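# Stale smell in reusable water bottles, and does the water itself go bad?

**posted by kumum_mom, 5/14/25**

Hi all, hoping somebody here has a better nose than me or at least more patience. We moved into a rental on Prarkov Lane last summer, and ever since then the water in our bottles tastes off by the next morning. Straight out of the tap it's fine. I've had company over and they all say it's fine. But if I fill a bottle at night and take it to work the next day, it tastes like the inside of a garden hose (sort of sweet and rubbery, if that makes sense).

What I've got is a mix. Two steel bottles, one with a straw lid and one with a screw top, and then a bunch of plain plastic ones that I keep reusing until they get crinkly. My husband also has a big insulated jug, a Zolus, that he takes to job sites, and he claims his never tastes weird, but he'd drink out of a puddle so I'm not putting much weight on that.

Stuff I already tried:

- dish soap and hot water, with a bottle brush
- running the lids through the dishwasher, top rack
- a spoonful of baking soda overnight
- leaving them open on the windowsill all day

The baking soda helped for maybe two days and then it was back. The straw one is the worst by far. I paid 40 dollars for it and I really don't want to toss it.

So I guess I have two things I'm wondering. How do I get the smell out for good, and is it okay to be refilling the throwaway kind over and over? My sister says no, my mother-in-law has been doing it since forever. Also is there any chance it's the house and not the bottles? The building is old, and our landlord isn't the type to return a phone call.

Thanks in advance! I did search first but everything I found was about mold in coffee makers.

---

**Nerys Gape**

Oh, I have been down this road, and I'd bet you a sandwich it's the lid on the straw one. I have the same kind (different brand, same idea) and I washed it faithfully for a year before I noticed there's a little silicone ring tucked up under the cap that comes out if you pry at it with a butter knife. I won't tell you what was behind it because you may be eating. Pull every soft part off that thing: the ring, the bite piece, the straw, and if there's a tiny valve at the bottom of the straw, that too. If you still have the paper that came in the box it'll probably show you the pieces.

Once it's apart, what I do is:

1. Fill a bowl with half white vinegar and half warm water and drop all the lid parts in. Leave them for an hour or so while you do something else.
2. Put the same mix in the bottle itself, all the way up to the rim. The smell likes to hang out in the neck where the threads are and people always fill it halfway.
3. Scrub the threads with an old toothbrush, and run a skinny straw brush through the straw. Don't skip the straw brush, they cost next to nothing.
4. Rinse until you can't smell vinegar, then leave everything apart to dry. All night, parts on a towel, bottle upside down on the rack.

Number four is where I used to go wrong. I'd wash mine after supper, screw the lid right back on while it was still damp, and stick it in the cupboard. Then I'd wonder why it smelled like a basement! Now the lids live in a drawer and the bottles live on a shelf and they don't meet up until I'm ready to fill one.

If the ring still smells after all that, just replace it. Silicone soaks up smells something fierce, dish soap included. I had one that tasted like fake lemon for months because I was using a heavy scented soap. Plenty of companies sell the rings by themselves, so you wouldn't be out your 40 dollars. That sweet rubbery taste you're talking about sounds a lot like soap mixed with old silicone to me, so you could try unscented for a couple weeks and see.
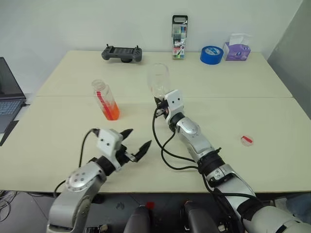 As for the thin throwaway ones, I'm with your sister, mostly. I'll refill one once or twice if I'm out and about, and then it goes in the recycling. They're a pain to clean, for one thing, since you can't get a brush down that narrow neck, and once they get crinkly there are all those little creases for gunk to sit in. And please don't pour hot water in them! They go soft and shrivel up, and the taste afterward is awful. I also wouldn't drink from one that's been rolling around a hot car in July. I know people who do and they're still walking around, but the water tastes so bad I don't see the point.

About the house, there's an easy way to check. Take a plain drinking glass, a clean one, fill it from the kitchen tap at bedtime, and set a saucer on top. Fill one of your bottles at the same moment. Taste both in the morning before coffee. If the glass is fine and the bottle isn't, you can leave your landlord alone.

Good luck, and come back and tell us what was under the ring. (Or don't.)

---

**hordiienko_pipes**

Agree with most of what Nerys said. Adding the plumbing side because old buildings came up.

Run the cold tap a bit before you fill if nobody has used it for hours. Only fill from cold. Water from the hot side has been sitting in a heater tank and it picks up tastes, and I can't tell you how many people fill from warm because it's whatever side the handle was on. Unscrew the aerator too, the little screen at the end of the faucet. Rinse out the grit, soak it in vinegar if it's crusty. I've pulled some out that hadn't been touched in 20 years.

Is there a rubbery flexible hose under the sink, or one of those pull-down sprayers? A cheap sprayer hose can give you exactly that garden hose taste. Fill a glass from the bathroom sink and compare. If the bathroom one is good and the kitchen one isn't, it's your faucet hose and it's not a big fix.

If both taste off, call the water company and ask what they'd suggest. Many of them will send you a report, and some will test for free. In an old building I'd ask about lead anyway, taste or no taste, because you can't taste lead.

Don't go buying a filter until you've done the above. A customer of mine spent 635 on an under-sink unit and the trouble was a moldy lid.

---

**Ted in 71B**

just use bleach

---

**Nerys Gape**

Ted, please at least say how much! If you do go with bleach, check the label for how to mix it for dishes, it's a very small amount in a lot of water. Rinse like crazy, and never ever in the same bowl as the vinegar. Those two together make a gas you don't want in your kitchen. I'd also keep it off the steel bottles, it can pit them. Denture tablets are easier and safer, drop one in, fill with warm water, and follow the time on the box. My aunt has been doing hers that way for years and you can buy a box of 100 pretty cheap.

---

**kumum_mom**

Okay so I pried out the ring. I wish I hadn't looked. There was one in the screw top too, which I had no idea about!

Did the vinegar soak on everything and I've got a glass with a saucer on it sitting next to the sink for tonight. It is a pull-down sprayer, by the way, so I'll do the bathroom glass as well. Threw out all the crinkly ones. Husband is refusing to let me touch the jug.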